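Threads > Making > Robots > Teaching by hand

Teaching a two-armed robot to pick up keys, a thread

2 min read

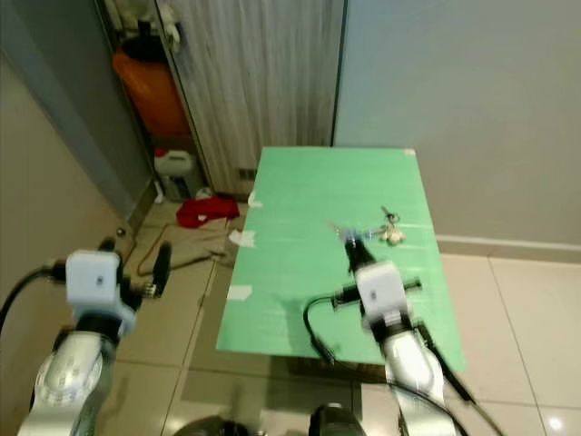

I've been learning to drive the arms at Kelcombe since December and I still grin every time I put the headset on! You move your own hands and the robot's follow, and every go gets saved as one demo. Keys are my favourite task so far. A bunch on a ring never lands the same way twice, so you have to pick your angle fresh each time. I like to bring the right gripper in low over the green board and go for the ring itself, with the fob and the pale tags left to dangle wherever they want. The left arm waits off to the side with its fingers open.

Tally so far: 283 demos of the key pick, all on my login. The target for the set is 438 and I am weirdly excited to get there.

Biggest thing I've learned - slow down before the grab, not during it. If I hesitate with the fingers half closed, the policy learns to hesitate too, and then you get to watch a robot dither over a key ring in exactly your style. Humbling!

We tried guiding the arms by hand on the Walis rig as well. You hold the wrist and walk it through the motion. Lovely for feeling how heavy everything is, but two arms at once is a proper workout and my own elbows kept getting in the way. Remote control wins for me.

Fumbles stay in, by the way. If I miss the ring and recover, that's a keeper. If I shove the whole bunch onto the floor, I bin it.

Up to six tries at a stretch, then a break. My wrists go wobbly after that and it shows in the playback (colour plots of the joint angles, very pretty, very unforgiving).

Next on the list is Wubshet, our name for the handover task: right gripper picks up the keys, left gripper takes them. I've managed it twice and yelled both times.

Will post the playback from the Dridside run once it's finished uploading.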